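Ticket 361: refill station keeps skipping bottles
July, by Cyrill Marti
2 min read

So the Trelteck arm fills our hand soap now, and I'm the one left with whatever it rejects. Out of 262 bottles last shift it kicked out 40! I used to fill them all myself, so I'm not complaining (much), but my job has turned into pump surgery. First thing I tried was taking the pumps right off and having a look at the tubes. 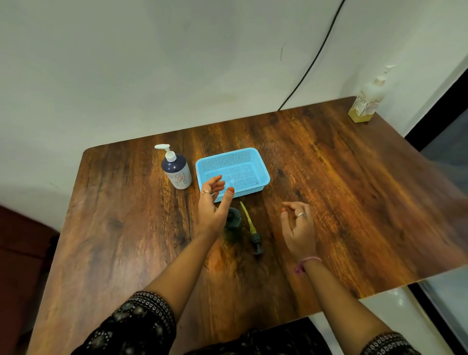
What I tried next
Hauke Pfeiffer trimmed 7 dip tubes a little shorter and I ran those again - all fine. My guess is the long ones bow and the arm reads that as a jam. Can someone at Trelteck loosen the limit? And please let us change it ourselves, we're the ones standing there.

Status: open, waiting on Trelteck

Contact the Kaltar help desk | © Kaltar | Back to top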